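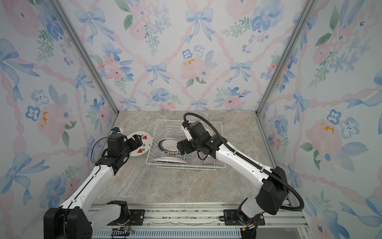
Two arms and a dish rack in one of the booths at Hadside.

The open day at Hadside began at the loading door, where visitors signed in and got a paper badge. By noon 272 people had come through. Most of them ended up at the dish booth.

Rogelio Evangelista ran it. He has worked on the project, called Clundau, for two years, and he answered the same few things all day without seeming to mind. The booth has a stone-patterned counter and flowered wallpaper on the walls. Plates, glasses and a striped piece or two make up the load.
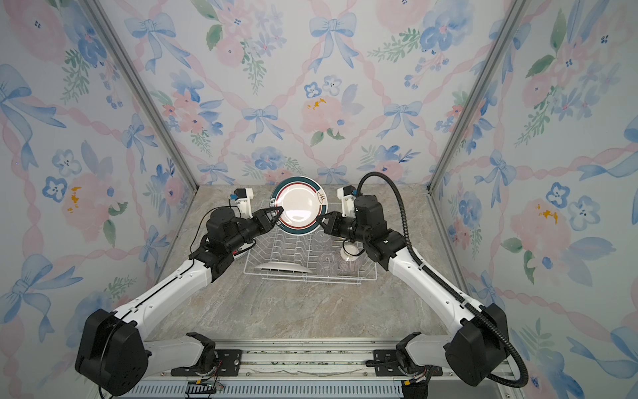 Why use two arms for one rack?
A plate can be passed from one gripper to the other when the first arm has a poor angle on the slot.

Evangelista said plates were the part his group worked on first. Glasses came later and took longer. A clear cup is hard for a camera to pick out, and the group went through some 1,000 practice runs before it let the public watch.

A woman from Nasr, a catering firm across town, stayed for 18 minutes and asked about chipped rims. He told her they do chip plates, and that
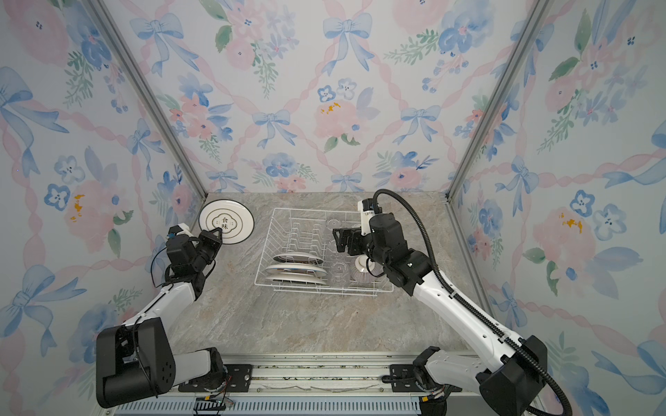 the broken ones go in a bin under the bench. She wanted to know the cost per month. He had no price to give her. Hernix, the company paying for the work, plans to try a larger rack in September, and he said to ask again after that.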